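Handheld grippers for recording demos — jaw slip on two-handle tools

ostlow_bench
6 Nov 2020
Second update on the pair of handheld grippers. Both sides now log jaw opening and pose to the same clock. Sync offset was the problem last time and it is fixed: I moved both encoders onto one Berkis board and dropped the second USB hub.

Remaining problem is pliers. Single-shaft tools are fine. Chopsticks are fine if they start side by side. Pliers rotate in the jaws as soon as the handles touch anything. Task is a plain sort, one tool per basket, left hand and right hand both allowed.
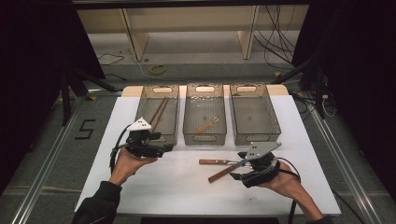
Right gripper on the pliers, handles open. Chopsticks in the left basket.

Current setup: flat jaw pads, closing force set by a spring I had in the drawer, encoder at 1000 counts per turn. The top plates on the two grippers do not match yet. I will remake the left one once I settle on a mounting angle.

Questions: softer pads, or a V groove? And does anyone grip pliers at the pivot with this style of jaw?

hexdriver
Pivot, always. You are holding them at the metal end and the handles are a long lever. Any contact on a handle tip gives you a moment that flat pads can't resist. Move the grip back to the joint and most of it goes away.

mill_and_mend
Disagree in part. At the pivot the pads sit on a round boss, so contact area drops. I ran the Ertürk jaw files for a year and had more spin at the joint than at the nose. What fixed it was pad material. Silicone sheet, glued, replaced when it glazes.

hexdriver
The Ertürk jaws are narrow. Not the same case.

mill_and_mend
Narrow, yes. Friction coefficient doesn't care.

hexdriver
Torsional friction does. It scales with the contact patch.

Bernadette Marty
Before changing pads, measure the closing force. A drawer spring could be anything. Kitchen scale under one jaw, read it at three openings. Mine read 600 g nearly shut and fell off badly past half travel, and I had blamed the pads since March.

Also put a strain relief on the cables. Both of yours leave the body with nothing holding them, from what I can see. The left one has a fair loop in it, and a loop like that will find a basket rim sooner or later.

ostlow_bench
Scale is a good idea. Will do it tonight.

Cables: agreed. I have printed clips, they are not fitted.

On the grip point, I would like to keep the nose grip if possible. With the pivot grip the handles swing up toward my wrist and I lose sight of the basket edge.

tallow
Why not close the pliers first? Rubber band on the handles and the whole question disappears.

ostlow_bench
Because then I have recorded a tool with a rubber band on it. I want them open in some of the runs.

tallow
Fair. I still think you are solving the hard version first.

mill_and_mend
If you go the V groove route, cut it shallow. A deep one won't hold chopsticks, they drop to the bottom and the jaws bottom out before they clamp. Hondemura has a drawing with a groove on one pad only and the other left flat. Part 106 in the parts list.

ostlow_bench
Found it. Printing one set with the groove and one flat set for silicone. Force numbers to follow.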